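Woollens sorted and folded ahead of Dillholm winter drive

February 8, 2020

The Dillholm knitwear drive is back for another winter, and what a lovely response it has had already! By the end of the first afternoon 153 pieces had come in, most of them hand-knit and a good many in that soft cream wool that everybody's nan seemed to favour. The sorting is being done in a front room on Skjelbred Road, where the knits get laid out on a dark chair, smoothed and folded before they go into bags. 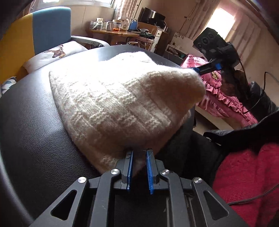
Dillholm reader Zikia wrote in to ask whether hats with a bit of pilling were still welcome, as she had two in the cupboard and felt shy about handing them over. They certainly are, and so are mitts, scarves and toques of any colour, so long as they've been washed and have no holes.

Sweaters take a little longer, bless them. The sleeves go in first, then the hem comes up to meet the collar, and the heavier basketweave sorts need a good pat down or they spring open again the minute your back is turned.

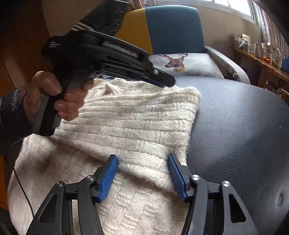 Where to drop things off

Bags can be left at the Zivlow wool shop, 28 Skjelbred Road, any time the shop is open, or on the side porch at number 43 if you're passing after supper. Please tie the bag and pop a note on top saying what's inside. Fluffy knits are best rolled loosely,

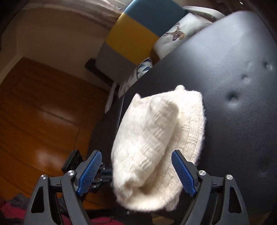

and kept apart from anything with zippers or Velcro, which will snag the yarn in no time. Children's sizes are especially wanted this year, with 17 families still on the list for them.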